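The Second Life of the Town Repair Shop

Timisano had three repair shops within walking distance of the train station in the 1980s. One did shoes and bags, one did radios and televisions, and the third took whatever the other two turned away. All three were gone by the time the station got its new roof. The last to close became a phone store, then a nail salon, then an empty window with a lease sign in it.

In April the lease sign came down. The shop behind the glass is called Ifans, and it fixes lamps, toasters, fans, sewing machines, mixers and, on some afternoons, chairs. It is open four days a week. The counter came out of a closed pharmacy and still has the brass rail.

Shops like it have been opening in small cities for several years. Some are run as businesses and some as clubs with a membership fee. Ifans is somewhere in the middle. Anyone can bring in one item and pay 30 dollars to have it looked at, and that fee comes off the final bill if the repair goes ahead. If the thing can't be fixed, the customer gets it back with a written note saying what is wrong with it. People seem to like the note. Several have asked for one even when the repair worked.

The economics are tight. A new toaster can be bought for less than the price of an hour's skilled work, and everybody on both sides of the counter knows it. What comes in, then, tends to be either old and well made or tied to a person. A stand mixer from a wedding. A desk lamp that sat in the same office through two owners. A floor fan that is ugly and loud and moves more air than anything sold now.

The shop kept a log of its first weeks. It took in 265 items. Lamps were the largest group, mostly with bad switches or cracked cords, and lamps are what pay the rent. A new switch costs little and goes in quickly. Sewing machines came second, and they are slower. Old grease hardens inside them until the needle bar barely moves, and cleaning it out takes patience and a lot of cotton swabs.

Small kitchen machines came third. These cause the most arguments, and the arguments are usually over parts. A blender made 40 years ago was put together with screws. Many made since are held together by plastic clips that were never meant to be opened twice. The repairer can get in, but getting the case closed again is another matter, and a cracked case on a machine that handles food is hard to hand back in good conscience.

Parts come from a few places. Ifans buys cord, plugs and switches in bulk from Clalitz, a supplier two counties over that started out selling to theater lighting crews. Belts and bobbin cases come out of a stock of dead machines kept on shelves in the basement. For anything odd there is a mailing list shared among shops in the region, where a request for a knob or a gear can sit for a month and then get an answer in an hour.

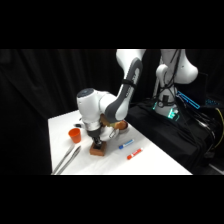 Drernarach, on the same mailing list, wrote in to say that the kitchen machines are a losing game and that a shop their size gave them up two years ago. They now do lamps, sewing machines and radios and send the rest away. The hours they used to spend prying open coffee grinders go to work that people will pay for, they said, and they have stopped apologizing for it.

Ifans has not gone that far. Its view is that someone who walks in with a coffee grinder may come back with a lamp, and that a shop with a long list of things it won't touch will not be the first place people think of. There is a middle course, and the shop is trying it this spring. Kitchen machines are looked at on one afternoon a week, and the wait can be long.

The wait is the most common complaint. Customers used to next-day delivery find it strange to leave a lamp for two weeks. The shop has tried a few answers. A board behind the counter shows what is on the bench and what comes next. Each item gets a paper tag with the date it came in. The tags have helped more than the board, possibly because the customer keeps the other half.

Training is the larger worry. Repair work was once passed down on the job, from an older hand to someone starting out, and in Timisano that chain broke when the old shops closed. Ifans runs an evening class that costs 60 dollars for four sessions. The first session covers plugs, cords and how to use a meter without getting hurt. The second is switches. In the third, everyone takes apart something of their own, and the fourth is kept for putting it back together, which takes longer than people expect.

The first class filled, and a second has been added for early summer. Most of those who signed up do not want a new trade. They have a lamp at home, or a drawer of dead things — hair dryers, clocks, a hand mixer with one beater — and would like to stop feeling helpless about it. Two students have asked about working at the bench for pay, and one now comes in on sewing machine days.

Rent is 574 dollars a month, low for the block because the landlord was tired of an empty window. The lease runs for two years. After that the figure will change, and the shop expects to need more lamps. It has put a card in the window saying so, next to the hours.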